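Re: Hunum export dropping lab units
2 min read

> After the May update, our Hunum feed sends potassium
> results with no unit. Is anyone else on Dranov seeing this?

Yes, same fault at our site. The Cidbridge mapping table was cut to 65 rows, and any code past that goes out blank. We had 700 results held in the queue.
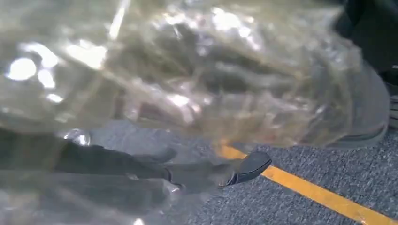
Reload the old table, restart the listener, then resend in batches of 9.

Last updated: May

Comments
Worked on version 3, thanks.
Does the resend create duplicates?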